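Wellmont Household Automation Laboratory
Workstation Safety and Readiness Inspection: Tableware Handling
Form used in October. Retain with the station log.

Scope

This checklist covers the tabletop station assigned to the Urura program, in which bowls, plates and trays are moved with two-jaw grippers. It has two purposes. Part A to Part C confirm that the station is safe for the people working at it. Part D records whether the chore itself is ready to be tried by a machine without an operator at the table.

Entries are marked Satisfactory, Satisfactory with Comment, Action Required, or Not Applicable. A comment is required for every entry other than Satisfactory.

Part A. Work Surface and Tableware

A1. Board lies flat on the table and does not rock when pressed at each corner.
Result: Satisfactory.

A2. Tableware is free of chips and cracks, including the rim and foot.
Result: Satisfactory.
Comment: Ceramic pieces were handled and inspected under the station light before the session opened. One bowl with a hairline crack was withdrawn from the shelf stock and will not be returned to use.

A3. Stacked pieces are stable.
Result: Satisfactory with Comment.
Comment: A bowl placed on a plate may shift if a jaw meets the plate before it meets the bowl. Operators are reminded to open the jaws fully on approach and to bring one pad down inside the bowl with the other outside it.

A4. Gripper pads are firmly attached, dry and free of grit.
Result: Satisfactory with Comment.
Comment: Pads are replaced after 2,000 closures or at the first sign of lifting at a corner, whichever comes first. The current set was at 600 when the inspection began. Grit in the foam will scratch glaze and should be removed with a soft brush. Water is not to be used.
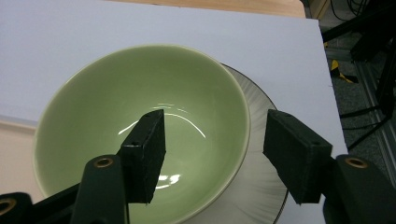 Item A4. Foam gripper pads at the green bowl and plate.

A5. Glare does not prevent the operator from judging the position of the rim.
Result: Satisfactory with Comment.
Comment: Overhead light produces bright reflections inside glazed bowls. These did not trouble the operator. They remain a concern for the Dehghan vision software, which has mistaken a highlight for an edge in earlier trials. See D3.

Part B. Floor, Cables and Framework

B1. Walking route to the operator position is clear.
Result: Satisfactory.

B2. Cables on the floor are gathered and kept out of the walking route.
Result: Action Required.
Comment: Cables beside the station are tangled and lie across the carpet. They are to be bundled and secured before the next session. The station may remain in use in the meantime provided that no person other than the operator enters the area on that side.

B3. Rails and stand legs near the floor are visible to a person approaching.
Result: Satisfactory with Comment.
Comment: The metal rails are easy to see against gray carpet from a standing position. They are harder to see when carrying a tray at chest height. Trays are to be brought to the table from the opposite side.

B4. Floor markers are in place and have not lifted.
Result: Satisfactory.

B5. Framework bolts are tight.
Result: Satisfactory.
Comment: Checked by hand. A torque check is due under the Likberg maintenance schedule and is outside the scope of this form.

Part C. Operator and Handheld Equipment

C1. Operator has completed the station briefing.
Result: Satisfactory.

C2. Sleeves are close fitting at the wrist, or are secured. Jewelry has been removed.
Result: Satisfactory.

C3. Jaws open and close freely on both grippers, with no pinch risk to the fingers in the normal hold.
Result: Satisfactory with Comment.
Comment: The left gripper was slightly stiff on opening when first picked up. The joint was cleaned and retested. Operators are to report any return of the stiffness and are not to force the jaws.

C4. Gripper cables have enough slack for the full reach of the task and do not pull on tableware.
Result: Satisfactory with Comment.
Comment: A cable that crosses the board can catch a plate near the edge of the table. The operator should lift the cable clear before turning or reaching to the far side. A cable clip at the near edge of the table has been requested.

C5. Session length is limited to 18 minutes, followed by a rest period away from the table.
Result: Satisfactory.
Comment: Wrist fatigue was the most frequent complaint in the last review. The limit is not to be extended to finish a set.

C6. Tray, bowl and plate are all within reach without leaning over the table.
Result: Satisfactory.

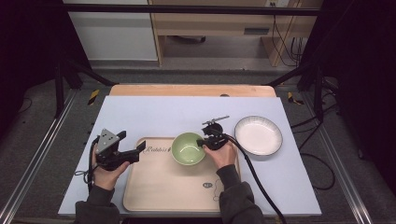

Part D. Readiness of the Task for Machine Operation

Part D is advisory. It does not affect permission to use the station with an operator present.

D1. Lifting one bowl from a flat surface.
Result: Ready for supervised trial.
Comment: Performance has been steady with bowls of medium size. Very shallow dishes are excluded because the pads cannot take hold of a low rim.

D2. Lifting a bowl from a plate and leaving the plate in place.
Result: Not ready.
Comment: The Urura arm completed 57 attempts in the most recent series. The plate moved in too many of them for the task to be passed. A person using the same style of gripper corrects for this by feel, often without noticing. The arm has no equal sense of contact at present.

D3. Setting a bowl down on a tray with a raised rim.
Result: Not ready.
Comment: Two faults were recorded. The arm released early when the foot of the bowl touched the tray rim, and the vision software lost the tray boundary where printed decoration was close to the bowl. Plain trays gave better results, but households do not own only plain trays, and the test should keep the printed ones.

D4. Carrying a loaded tray with two arms.
Result: Not to be attempted.
Comment: No trial is authorized until the emergency stop has been proven with both arms under load.

D5. Recovery after a slip.
Result: Not ready.
Comment: The arm stops safely when a piece slips, which meets the safety requirement. It cannot yet resume the chore, and a person must reset the table. For a home user this would remove most of the benefit.

Inspector's General Comments

The station is approved for continued use with an operator, subject to the action under B2. The handheld work is well controlled and the remaining hazards are ordinary ones, chiefly cables and breakable ware.

On the wider question put to this inspection, the laboratory should not describe table clearing as a solved chore in any outside material. Single lifts are dependable enough to show to visitors behind the barrier. Stacked ware and decorated trays are not.

Actions Outstanding

B2. Bundle and secure floor cables. Before next session.
C4. Fit cable clip at near edge of table. When part is received.
D2. Repeat series after contact sensing is revised. Date to be set by the program.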